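**Table and small-parts inspection, room 4, Vuvbridge**
Filled in by: Marlina Mangundap
Date: 13 Jul 2026
Marks: OK / FIX / ASK HALA

The last person to use this form ticked everything OK in one long downward stroke of the pen. I have admired the stroke and started over.

## A. The tabletop

- [x] **Surface clean, no grit or crumbs.** OK. Wiped it myself, so I would say that.
- [x] **No splinters or raised grain.** OK. I ran a cloth across it and the cloth didn't catch on anything.
- [ ] **Table stands level.** FIX. One leg is sitting on a folded Pudix receipt from March. The receipt is doing a fine job but it isn't on the approved parts list, and it's for 400 paper cups, which I'd like to claim back.
- [x] **No drinks on the table.** OK at the time of inspection. I make no promises about lunch.

## B. Containers

The sheet asks for each container to be checked for cracks, sharp rims and things left inside. The old sheet called them "dish A" and "dish B," and everyone ignored that and said red rim and blue rim. The new sheet says red rim and blue rim.

- [x] **Red-rimmed bowl in place, interior clean.** OK. Its cube is in it.
- [x] **Blue-rimmed bowl in place and empty.** OK. The blue one is the larger of the two, in case anyone is still stacking them the hard way.
- [ ] **Rims inspected by touch.** ASK HALA. Go all the way around with a fingertip, slowly. You're feeling for anything that would snag a glove. I did both and found nothing I'd write up, but the sheet wants a second person and the second person was on the phone.
- [x] **Metal tray to the right of the bowls.** OK. Last month it spent a week in the kitchen, where it was used for garlic bread. It has been washed. It has been washed again.
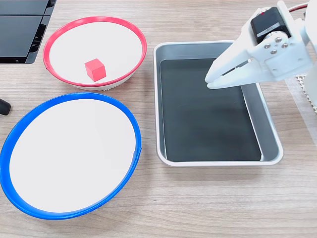 Hala Dabbas wrote back that the bowls shouldn't be set so near each other, and that she'd like a hand's width between them so that a person lifting one doesn't tip the other. She also asked who approved garlic bread. The first point is going on the next version of the sheet. On the second I have no comment at this time.

- [ ] **Spacing between containers.** FIX, as of Hala's note. I've asked Trarnotent for a strip of table tape. They have quoted me for 35 rolls. I need a strip.

## C. Cube and tray

One cube, red, small. That makes it easy to lose and easy to step on, and I've spoken to people who have done both before breakfast.

- [x] **Cube has no chips or loose bits.** OK. Turned it over in my hand and checked all the corners.
- [x] **Cube kept in a container when not in use.** OK. Any container will do. A pocket is not a container, and we've had this talk.
- [x] **Tray lip smooth.** OK. The lip is rolled over and pleasant to the touch, which is more than I can say for the drawer handle (see form 356, still open).
- [x] **Corners of tray free of dirt.** OK. Corners are rounded, so a cloth gets in. Whoever bought this tray has cleaned a tray.
- [x] **Nothing in the tray apart from the cube during the placing check.** OK. No paper clips, no pen caps, no bread.
- [ ] **Hands out of the tray while the fingers are down.** ASK HALA. Everyone knows the rule. I would still like it printed larger, at a height where a tall person can't claim to have missed it.
- [x] **Cube seated flat on the tray floor, clear of the sides.** OK. The floor of the tray is dark and the cube is bright red, so there's no excuse for squinting. If you do have to squint, turn the lamp on and note it under D.

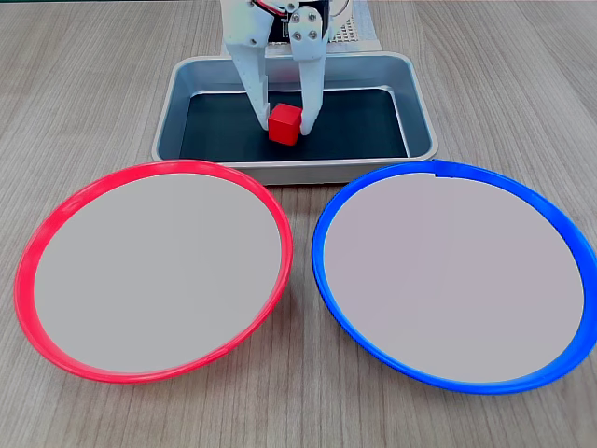

## D. Light, floor, and leftovers

- [x] **Enough light to see the edges of everything.** OK.
- [ ] **Floor under table clear.** FIX. One rubber foot, origin unknown. It may belong to the table, in which case see the receipt.
- [x] **Walkway clear on both sides.** OK once I moved my own bag.
- [ ] **Bilyk storage box labeled.** FIX. It is labeled. The label says "box."

**Open items:** table leg, second rim check, spacing, bigger sign, rubber foot, box.

Hala to countersign when she's off the phone. Please leave this form on the clipboard and not under the table leg.

M. Mangundap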